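Timomden Help > Robotics and Automation > End Effectors

Is a softer gripper worth it for two-arm garment work, or am I being sold something?

Posted by Larasati Pangaribuan

I have a two-arm setup that handles clothes on hangers. The job is simple to say and annoying to do: take a shirt, get a hanger into the neck, put it on the rack, and later take it off again. Both arms currently have the stock parallel-jaw grippers they shipped with, flat pads, nothing fancy.

My supplier wants me to move to the Flenach soft-finger set. The claim is that compliant fingers "conform to the textile" and will fix my dropped corners. The quote also includes a new controller, the Satov, which they say the fingers need for force feedback. The total is more than I want to spend on somebody's brochure. I've also had the Guerra pads suggested to me, which are just glue-on rubber for the jaws I already own and cost close to nothing.

What I've seen so far: the stock jaws hold thick cotton fine. Thin jersey slides. Hangers are the worst, since a smooth plastic bar between two flat pads likes to rotate and then the whole garment swings around. I get a decent hang on most heavier shirts and a coin toss on the light ones. I haven't kept good logs, so please don't ask me for a success rate to the decimal.

Has anybody run the Flenach fingers on cloth for longer than a demo? And does the controller really matter, or is it in the bundle because they want to sell controllers? Head camera only at the moment, no wrist cameras. I'm teleoperating, not running a learned policy, in case that changes the answer.

Posted by Czesław Witkowska

I've had the Flenach set on a bench and I sent it back, so take this with whatever salt you like.

The fingers do conform to things. They conformed very nicely to a foam ball and a tomato, the same two objects as in the sales video. On cloth the trouble is different. A shirt corner has no shape to conform to. What you need is a narrow contact, enough squeeze, and some friction. Wide soft fingers gave me a wide soft pinch, and when I tried to pick a single layer off a folded stack I got two layers or none.

I ran a comparison because I was tired of arguing with my own supplier. 92 pickups, split evenly between stock jaws with Guerra pads and the Flenach fingers, same shirts, same arm, same operator (me). The padded stock jaws dropped 2. The soft fingers dropped 5. I wouldn't hang a thesis on those numbers. It's a small test, and I got better at the job as I went along. I alternated the grippers so that would hit both sides, but I also knew which one I was hoping would win. Anyway, it wasn't the landslide the quote promised, and it leaned the wrong way for them.

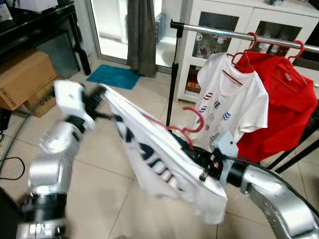
Hanger grip is where I'd spend your time before spending your money. Most people treat the shirt as the hard object and the hanger as an afterthought, then fight the rotation for months. Look at how the load gets shared here: one arm has the top corner of the tee and the other has closed on the lower bar of the red hanger and the fabric together. I like that second grasp a lot. Cloth trapped in the jaws along with the bar gives you a bit of padding, and with the other arm up at the corner there are two points holding the garment, so the bar has less freedom to roll. You can do it with plain jaws. I can't think of a soft finger that would make it easier, and I can think of a couple of ways one would make it harder, mostly to do with the fingertips folding back when the bar pulls sideways.

Some things to try before you sign anything:

Put the rubber on. Clean the jaws with alcohol first or the pads will creep. Replace them when they go shiny.

Drop your closing speed on thin jersey. A fast close blows the fabric out from between the pads before they meet. People blame friction for this and it's often just speed.

Grab near a seam where you can. The shoulder seam and the neck rib are thicker than the body of the shirt and they hold.

Keep the second arm low until the first has a real grip. If both move at once you end up pulling against yourself, and no finger survives that for long.

As for the controller, I never got a clear reply on what the Satov does for these fingers that your current one can't. "Force feedback" can mean a sensor at the fingertip or it can mean somebody reads motor current and draws a bar graph. Ask which. If it's motor current, your stock gripper very likely reports that already, possibly under a different name buried in the manual. And ask how the force gets to you. If you're teleoperating and there's no force coming back through your handles, a number on a screen isn't going to help you when your eyes are on a sleeve.

If they won't lend you a set for 5 working days with your own shirts, I'd treat that as a reply too.

Posted by padded_jaw

Just get the rubber pads. I used bicycle inner tube for a whole summer and it was fine. Smells a bit.

Posted by torque_and_tea

I'll disagree with Czesław on part of this, though I'm not going to defend the bundle.

Soft fingers aren't useless on cloth. They're bad at picking one layer off a stack, agreed. Where I've found them useful is dragging and smoothing, where you want to press a garment against a table and slide it without catching. If your work includes laying shirts flat then there's an argument for one soft gripper and one hard one. You said hangers and a rack, so there probably isn't.

I also think 92 tries by one person who'd already made up his mind is thin. He says so himself, fair enough, but I've watched that kind of number get copied into somebody's purchasing spreadsheet with the caveats shaved off. Run your own. Use your worst shirt and not your favorite. Write down what counts as a drop before you start, because "it slipped but I caught it" will ruin your tally by lunchtime.

What I'd really look at is the cameras. You say head camera only. From up there, a hanging shirt covers a lot of what's behind it, and sometimes that's your own fingertips. If you can't see whether the jaws are around the bar or just beside it, you'll call it a gripper failure when it's a seeing failure. A cheap wrist camera on the arm that takes the hanger would tell you more in an afternoon than a new finger set. Mount it back far enough that cloth doesn't drape over the lens (ask me how I know) and tie the cable down in more than one spot.

Don't let them sell you the fancy depth one for this, either. The one I tried gave me garbage at close range on plain fabric and I ended up using only the color picture.

Comment from Larasati Pangaribuan

Thanks, both. I asked the supplier the fingertip-or-current question on Monday and got a PDF back with the word "intelligent" in it and no wiring diagram, so I'm reading that as motor current until they tell me otherwise.

I've put Guerra pads on the right arm only, so I can compare with the left. First impression is that the bar still turns when I grip it bare, a little less than it did. Gripping cloth and bar together is better, but I have trouble letting go cleanly afterwards. The fabric sticks to the pad and the shirt comes back off the rail with the arm. Is that the pads being new?

Comment from Czesław Witkowska

Partly. They lose some of that tack after a while. Open wider than you think you need to, then back straight out along the fingers instead of lifting away. If it still clings, dust the pads with a bit of talc and wipe it off. And swap the pads to the other arm halfway through your comparison, otherwise you're testing your right hand against your left.

Comment from torque_and_tea

Seconding the swap. Still think you should get the wrist camera.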